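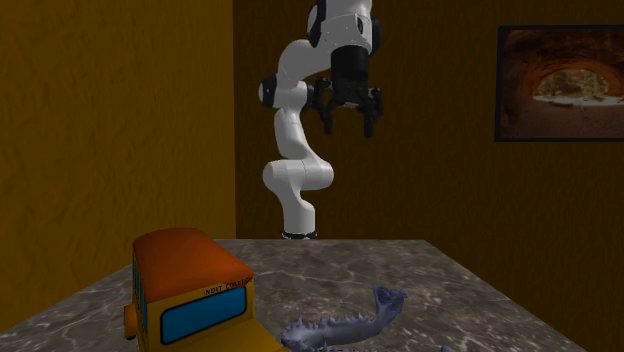
Hello all, and sorry this is landing with you a bit later in April than I'd promised. Beca Gape at the Ladefoged fund asked for something readable, "what you'd tell me over a cup of tea", so that's what I've tried to write. The spreadsheet is going over separately and all the receipts are in there, including the ones I had to iron.

Quick recap for anyone at Ladefoged who is new to us. The money is for the Nitetstead apple project, which means finding the old apple trees left in gardens, hedges and field corners round the village, working out what they are, and grafting the ones worth keeping so they don't vanish when the parent tree comes down. You gave us £3,000 for the year, and we are now past the halfway mark.

Finding the trees

This has gone far better than I dared hope! We put a note in the parish magazine and a card in the post office window, and for a fortnight my phone didn't stop. We now have 233 trees on the list. I'd told Beca in the application that I'd be happy with a hundred, so I'm feeling rather smug. A good many are ordinary Bramleys, which we've noted but won't be grafting, and a few turned out to be crab apples or (twice) a pear. But there's a really lovely row of very old trees along the back lane at Nosside, half swallowed by bramble, that none of us had on any map. The farmer thought they were hawthorns. He's been very good about letting us in with loppers and has asked only that we shut the gate, which we have done every time but one.

Hamisi Waweru has done most of the walking. He keeps the list as well, and he's put in girth, lean, canker, what the owner calls the apple and what the owner's mother called it. That last column has been pure gold. We've had "the Christmas one", "Granny's Sharp" and a "Nosside Pig", which I badly want to be a real variety.

Naming them

Slower, and I should be straight with you about that. We collected fruit all through the autumn, laid it out on trays in my spare room (the whole house smelled wonderful and then it didn't) and Mwanaisha Laizer came over to go through it with her books. She could put a firm name to plenty of the eaters. The cookers were harder, as last year was so dry that the fruit was small and oddly coloured, and she wouldn't commit herself on anything undersized. Quite right too.

For the ones she couldn't place we'd budgeted for DNA testing, which is done from young leaves. We'll take those in early summer. I had pencilled this in for last year, but we missed the window while we were still arguing about which trees to send, and that was down to me. The testing money is untouched and sitting in the account. We'd like to carry it over into the second half and I'd be glad of a yes from you on that, in writing if possible, as our bank signatory is a careful man.

Grafting

The fun bit. We cut the scion wood in January, wrapped it in damp newspaper and kept it in the bottom of Erlinda Enriquez's fridge, next to her beetroot, until the rootstocks came. Those were late. The nursery had a lorry off the road and we had to shift the first grafting day by two weeks, which lost us a few people who'd booked the original date and brought in some others who couldn't have made it. So it came out fairly even.

We ran three grafting days in the end, all in the hall at Nitetstead. Wekesa Mbwambo taught them and he was terrific, very patient, very firm about knives. Everybody did practice cuts on willow first, and only moved on to the real thing when Wekesa had looked at the join and nodded. I was sent back to the willow more than once. We used whip and tongue for nearly everything, bound with tape and sealed with wax, and each tree got a metal tag with its list number scratched on. We had paper labels to begin with and I'm glad we changed our minds, as the ones we tested outdoors over winter were porridge by February.

The grafts are potted up behind the hall now. It's too early to say how many have taken. Some buds are fattening nicely and others are just sitting there looking like sticks, and Wekesa says to leave them alone until the end of May and stop peering at them. I am finding this very hard.

Money

We're under on travel, over on rootstocks (prices went up between the quote and the order – not by a lot, but enough to notice) and bang on for hall hire. I've moved a little from travel to cover the rootstocks, which your terms allow. The grafting knives came in cheaper than expected. I bought a decent first aid kit with the difference, and we have needed the plasters.

One thing we hadn't budgeted for is rabbit guards. There are a lot more rabbits behind the hall than there used to be. Erlinda has made temporary ones from old plastic bottles, which look dreadful and seem to do the job, but the trees will want proper spiral guards before they go out.

What's next

Leaf samples first, then a summer check on all the grafts, then watering, watering and more watering if it's anything like last year. The owners of the original trees each get first refusal on a young one, and we've had more than 6 offers of ground for the rest, including a corner of the school field and a long strip beside the allotments. Hamisi is going round with a spade to look at the soil. The allotment strip floods at one end, so that may turn into a shorter strip.

We'd love some of you to come and see it all. Late May would be best, for the blossom on the later trees along the Nosside lane. Wear boots, and ring me first so I can make sure the gate's unlocked.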